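Two-Armed Machine Takes Shape in a Shared Workshop, One Doorway at a Time

The machine that members of the Clolo workshop call Uno has yet to open a door in the building where it is being assembled. Its parts are spread across two benches, and the base still lacks a drive wheel. In simulation, however, Uno has been at work since July, moving through a set of rendered rooms and practicing the task that its builders chose as the first test of the project: passing through a pair of paneled doors.

The decision to begin in software was a matter of cost. A replacement wrist joint takes 20 days to arrive, and members pay for spare parts out of their own pockets. A collision in the simulator costs the time needed to reset the run.

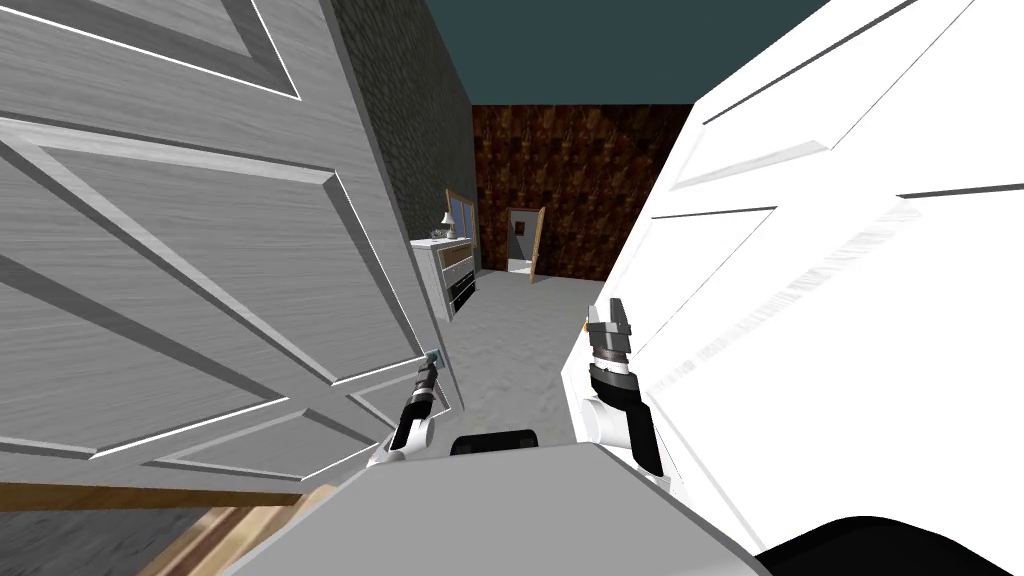

PONCE, Mon 16 November

Eusebio Henao started the project in the shared workshop with a used workbench, a secondhand computer and a plan for two arms mounted on a mobile base. He had spent much of his working life repairing elevators and wanted to build something that could move through an ordinary house without changes to the house itself.

"A door is the first thing you meet," Henao said. "If the machine cannot deal with the handle, the rest of the house is closed to it."

The simulated model carries a gripper on each arm. In one trial, the left gripper is at the handle of a gray paneled door while the right is raised, open and holding nothing, near a white paneled surface. Beyond lies a room with a dresser, a lamp and a smaller doorway in the far wall. The furnishings play no part in the exercise, but Henao prefers rooms that look lived in.

Control software for the arms was written by Oliwia Ziółkowski, who joined the workshop after moving to the city to teach mathematics. She divides each attempt into short stages and keeps a written log of every change. Her current test series consists of 200 attempts, of which 54 remain to be run.

According to Ziółkowski, the most difficult stage is the approach. The base must stop close enough for the arm to reach the handle, yet leave space for the door to swing. Earlier versions of the program favored speed — a choice she has since reversed. 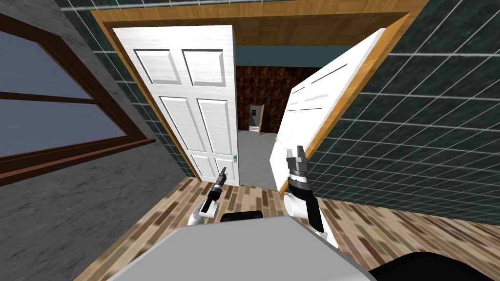
Uno's simulated arms at the double doorway, with both doors open.

The physical build follows a slower schedule. Members meet in the evenings, and the arms are being completed one at a time. The left shoulder bracket was cut twice after the first version interfered with the cable run. A third design, drawn by Henao on the back of an invoice, is now bolted in place.

Members have also agreed on a practice door, which will stand in a timber frame at the rear of the workshop. It was bought for $100 from Dindolo, a salvage yard, with its hinges and hardware included. Ziółkowski has measured the door and plans to enter its dimensions into the simulator before the second arm is fitted.

The remaining drive wheel is on order. Until it is delivered, the base will stay on blocks, and the next evening session will be given over to wiring the left wrist.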